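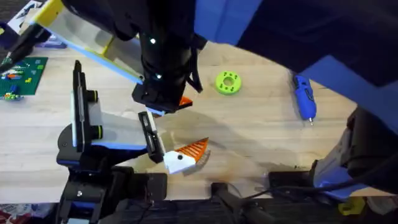
Removing a Stain from a Bare or Oiled Wooden Tabletop

Last updated 2 Jul 2024
Written by Rajitha Samarakoon

A dark mark on a pale tabletop has one of a few causes, and each responds to a different treatment. The procedure below starts with dry brushing and moves toward abrasion only when the milder steps fail. It applies to solid wood with an oil, wax or no finish. Tabletops with a thick varnish need the damaged finish removed first and are covered on a separate page.

What you need

Hand brush with stiff synthetic bristles
Soft cloths, white or undyed
Mild dish soap
Oxalic acid wood bleach (we use Gravon powder)
Sanding block with 120 and 180 grit paper
Rotary tool with a small abrasive tip, for deep spots only
Finishing oil (Ustovix clear, or whatever is already on the table)
Nitrile gloves, eye protection and a dust mask

Step 1. Identify the mark

Brown to black with a soft edge usually means water that has reacted with tannins in the wood, often with some iron involved. Brown with a rough or brittle surface usually means scorching. A translucent darkening that makes the grain more visible is most often oil or grease.

Touch the area. If it feels cool or damp compared with the wood next to it, stop and let the table dry for at least two days with air moving across it. Do not use a heat gun. Fast drying on one side can cup the boards.

Scrape the edge of the mark lightly with a fingernail. Material that comes off as black powder is char. If nothing comes off, treat it as a water or oil stain.

Step 2. Brush dry

Clear everything off the work area, including any tools and loose abrasive parts. Brush along the grain, holding the bristles at a shallow angle so that the tips flick dirt out of the pores. Pressing down until the bristles splay flat pushes dirt back in.

Work from the outside of the mark toward the center. Ten to fifteen strokes per section is enough. Wipe off the loosened dust with a dry cloth before going on.

A brush with a block handle gives better control on a flat surface than a long-handled one. Wire brushes are not suitable. Steel leaves fragments in the grain, and these turn black the next time the table gets wet.

Step 3. Wash

Mix a few drops of dish soap into a bowl of warm water. Dip the bristle tips, shake off the excess and repeat the strokes from step 2. Wipe immediately with a damp cloth, then with a dry one. Wash the full width of the board instead of only the stained part, or the cleaned patch will show as a ring.

Let the surface dry overnight. Wet wood is always darker than dry wood, so the result cannot be judged before then.

Step 4. Bleach (water and iron stains only)

Oxalic acid is toxic if swallowed and irritates skin, eyes and lungs. Wear the gloves and eye protection, and wear the mask while handling the powder.

Dissolve the powder as directed on the package. Apply with a synthetic brush, keep the area wet for 20 minutes, then rinse with clean water three times. Residue left in the wood becomes airborne during sanding, so the rinsing must be thorough. A second application on the following day is acceptable. A third rarely changes anything.

Skip this step for scorch marks. Bleach of this type has no effect on char.

Step 5. Sand

Fit 120 grit to the block and sand with the grain, extending at least a hand's width past the mark on all sides. Change to 180 when the color is even. Raise the grain with a damp cloth, let it dry and go over it once more with 180.

Step 6. Spot work with the rotary tool

Use this only for char that goes deeper than the block can reach without leaving a hollow. Set the tool to its lowest speed and let it come up to speed before contact. Keep the tip moving — a stationary tip burns a new mark in seconds. Remove the black material and stop at brown. Finish by hand with folded 180 grit paper. Unplug the tool, or take the battery out, before changing tips.

A dip that remains can be filled with Gazi wood filler in a matching shade. Filler takes oil differently from wood, so try the color on an offcut first.

Step 7. Refinish

Wipe off all dust. Apply a thin coat of oil with a cloth, wait 15 minutes and wipe off the excess. Repeat after 24 hours. Lay used cloths flat outdoors to dry, or soak them in water before disposal — oily cloths left in a pile can ignite without a flame.

Notes

Fresh oil makes the repaired area look lighter or darker than the rest for several weeks. If the difference is still visible after a month, oil the entire top.

Clean the brush in soapy water and dry it with the bristles facing down.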